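Zlata Maksymiv llegó a la tienda a las 6 con el portátil abierto y el parche sin compilar. El planificador seguía devolviendo trayectorias que pasaban demasiado cerca del borde del estante, y el mapa de colisiones de Brorna llevaba una semana sin actualizarse. Lanzó la prueba con los dedos abiertos y el brazo bajo.

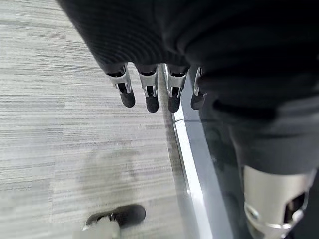
El registro tenía 1.389 líneas y la que importaba estaba casi al final: «holgura insuficiente, replanificar». Zlata subió el margen a 4 centímetros, guardó y volvió a compilar. El margen viejo lo había escrito ella misma en Dritel, para otra cocina y otro brazo, y lo había copiado sin leerlo.

Luego miró la percepción. El reflejo del canto metálico entraba en la nube de puntos como si fuera un objeto más, y el planificador lo esquivaba con mucha educación. Añadió un filtro, lo llamó momel_2 y ejecutó la secuencia del hueco inferior.

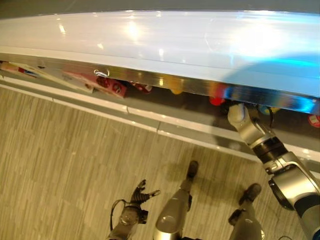
*La pinza, en el hueco bajo el canto metálico.*

Quedaba el módulo de agarre. Yuan, la biblioteca que usaban para estimar la fuerza, daba un valor por objeto y otro por superficie, y el código sumaba los dos. Zlata borró la suma. Se quedó mirando la línea vacía, escribió un comentario corto para quien viniera detrás y cargó la tarea del estante alto.

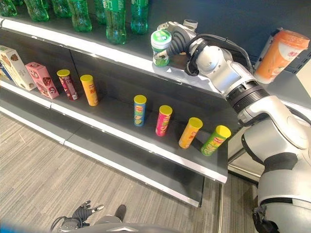

Por el auricular, una voz le preguntó si el filtro iba antes o después de la fusión de cámaras, porque en la rama principal iba después y allí no serviría de nada.

—Antes —dijo Zlata.

—Entonces súbelo el sábado. Hoy la rama está cerrada.

Zlata anotó la palabra «sábado» en el comentario, debajo de la línea borrada, y cerró el portátil.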